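Tasting diary, March

Finally opened the Hesgate tonight. It's been sitting on top of the fridge since before Christmas with the cork still waxed in, and I kept saying I'd save it for company, but company never seems to like peated whisky and I do, so there we are. Poured it a bit after 8 and let it sit while I did the dishes (which is my whole method, really, the dishes take about as long as a dram needs).

First nose was a bit of a letdown. Wet cardboard, then apple peel, then something like the inside of an old tackle box. I know that sounds awful, but the tackle box part was the bit I liked! Gave it another few minutes and it came right round to barley sugar and a sort of coastal smoke, nothing like the big medicinal stuff. The colour is pale straw and I'd guess they haven't touched it with caramel, though the label says nothing either way and I've been fooled before.

On the tongue it's lovely. Oily, a good deal sweeter than the nose lets on, with pear and white pepper and then the smoke coming up the back when you've stopped looking for it. I tried it with a few drops of water and wished I hadn't. The pepper went missing and all that was left was a kind of porridge. Next time neat, and the small tulip glass, not the tumbler.

Then for comparison I got out the last of the Nomov, the rye one I carried home in a sock, and had a thimble of each side by side. They're not in the same family at all, so I don't know what I thought I'd learn. The Nomov is all caraway and dill pickle brine and it absolutely flattened the Hesgate. Had to eat two water crackers and a heel of cheddar before I could taste anything again. Note to self: rye goes LAST.

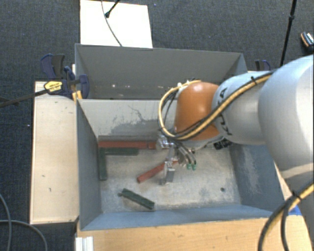 The bottle I can't stop thinking about, though, is the Onishi. They only put out 3000 of them and the shop in town was given 11, and by the time I'd parked and walked over there were two left on the shelf and a fellow holding one of those. I did not buy it. I stood there and did the sums and went home with a bag of lemons. It's finished in plum liqueur casks, and the shop had a sample open, so I did get a proper sniff and one decent mouthful, and it was gorgeous, all stewed fruit and sandalwood with this bitter almond edge. It isn't subtle. It's that orange joint on the KUKA arm, so glossy it catches the light, and the poor Hesgate is the scuffed grey bin underneath. I'm very fond of a scuffed grey whisky, mind you. I just can't pretend the other one didn't turn my head.

What bugs me is the price creep. A few years back you could take a punt on a little distillery and if it was rough, well, it was rough, and you put it in a hot toddy. Now everybody's first release comes in a box with a magnet in the lid. I don't want a magnet. I'd happily take a screw cap and a paper bag if they'd knock 30 dollars off, and I've half a mind to write to one of them and say so.

Went back to the Hesgate for a last half inch around ten and it had opened up beautifully, so maybe I've been too hasty with it. More honey, hardly any cardboard. I think it wants a good long while with some air in the bottle. I'll leave it a couple of weeks and try it again before I write it up in the good notebook. For now I've got it pencilled in just under the Zastby, which I still think is the best thing I drank all winter, even if I did drink most of it with a head cold and could've been tasting the lozenges.

Other bits, before I forget. The tulip glass has a chip in the foot, not the rim, so it's staying. The decanter still smells of that awful cherry brandy even after rice and vinegar and a whole night of baking soda, and I'm about ready to make it a vase. Need more crackers, the plain ones. And I should really look up whether the Zastby people still do their unpeated one, as I've had the same dregs in the cupboard for ages and they've gone flat as anything.

Kettle's on. Glass is rinsed. The neighbour's dog is barking at the recycling again and I'm off to bed.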